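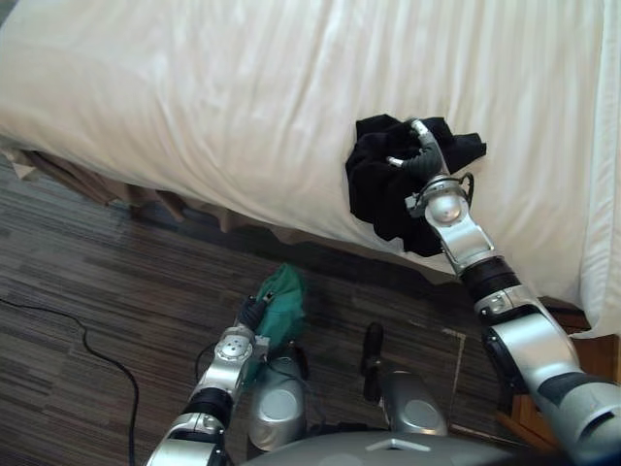 Two-arm cloth handling at a made bed: right gripper on the black cloth, left gripper carrying the green one.

Good Practice for Handling Clothing and Linen with Two-Arm Mobile Robots in Furnished Rooms

Issued by the Operating Practice Office, Flarmont
Thursday, February 13, 2020
Guidance note 27, second edition

This note sets out how operators at Flarmont are to prepare, run and close a cloth-handling session in a bedroom or similar furnished room. It applies to both the Agbeko and Tedetti platforms. It replaces the first edition in full. Where a room owner has stricter rules, those rules come first.

In this note, "must" marks a requirement and "should" marks a recommendation. An operator who departs from a recommendation writes the reason in the session log. Departure from a requirement needs written approval before the session starts.

1. Before the robot enters the room

Walk the route from the door to the bed. The base needs a clear path on both sides, and a threshold strip or mat edge counts as an obstacle until the base has been driven over it at creep speed with the arms folded.

Move power and data cables to the wall side of the base. A cable that cannot be moved must be taped flat or covered. Cables worn on the arm itself should be strapped close to the joint, with enough slack for the wrist to turn through its full range. Turn each wrist by hand with the drives off and watch the loop. If it pulls tight at any point, strap it again and repeat the check.

Check the height of the mattress against the figure held in the task file. A difference of more than 8 millimeters must be corrected in the file. Do not correct it by pressing the gripper further into the bed.

2. Preparing the items

Use only items listed in the session sheet. Turn out all pockets. Remove pins, loose buttons, belts and anything with a drawstring longer than a hand. Items that belong to a resident or guest must not be used without consent in writing, and the consent form stays with the log.

Items should be placed on the bed in the state the task calls for. If the task begins with a crumpled item, drop it from chest height and leave it as it falls. Arranging the folds by hand gives results that cannot be compared with those of other sites.

Choose items that stand out from the sheet in color. Dark garments on plain white bedding are the preferred pairing for operator training. Pale garments on pale bedding are permitted once the operator has passed the second assessment.

3. Grasping from the bed

Bring the gripper in from above and slightly to one side. Open the fingers before contact. Close on the item, pause, and lift a short distance while watching the sheet. If the sheet rises with the item, the grasp has taken both layers. Lower, open, and begin again from a different fold.

The force limit for the fingers is set in the task file and must not be raised during a session. A missed grasp is an ordinary result and is logged as one. Three missed grasps in a row on the same item call for a stop, and the supervising operator decides whether to continue.

4. Holding one item while reaching for another

Much of the damage reported to this office happens in this part of the work – one arm is busy and the other is forgotten. The following rules apply whenever both arms are in use.

The holding arm must stay on its own side of the base. It should be kept still while the other arm is in contact with the bed. The held cloth must not touch the floor or rest on the base, where it can be drawn under a wheel. Long items, including bath towels and full-length trousers, should be put down before the second reach begins.

The operator calls out each change of arm. The second person repeats the call. Silence is not taken as agreement.

5. Wrist cameras and close cloth

Operators who steer by the wrist view must expect to lose it at short range. Once fabric is near the lens, focus goes and most of the picture becomes a single color. 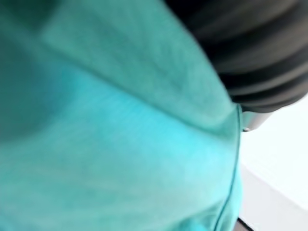 In that condition the wrist view may be used to confirm that cloth is present, and for nothing further. It must not be used to judge the position of the fingers, the distance to the bed or the number of layers held. Change to the head view, or stop the arm and look directly. A seam or hem that remains readable may help in telling which way a garment is hanging, but it should be checked against a second view before the arm moves.

Lenses should be wiped with a dry Nunotex cloth before each session and after any contact with fabric. Lint on a lens is easily mistaken for a fault in the camera.

6. Stopping and closing

Either person may stop the session at any time and does not have to give a reason first. After a stop, support the held item by hand before the gripper is opened. Drives must be off before anyone reaches between the arms.

At the end of the session, fold both arms, remove the robot by the route used on entry, and return the bedding to the condition agreed with the room owner. Record snags, pulled threads and marks on furniture, however small, on form 1307. Worn finger pads are reported on form 2187 and the pads kept in a labeled bag until they have been inspected.

7. Training and review

New operators complete one supervised session on each platform before working as the second person. The lead role requires sign-off from Milagros Salinas or a person she has named in writing.

Comments on this edition should reach the Operating Practice Office by the end of March. Please quote the section number and attach the relevant page of the session log.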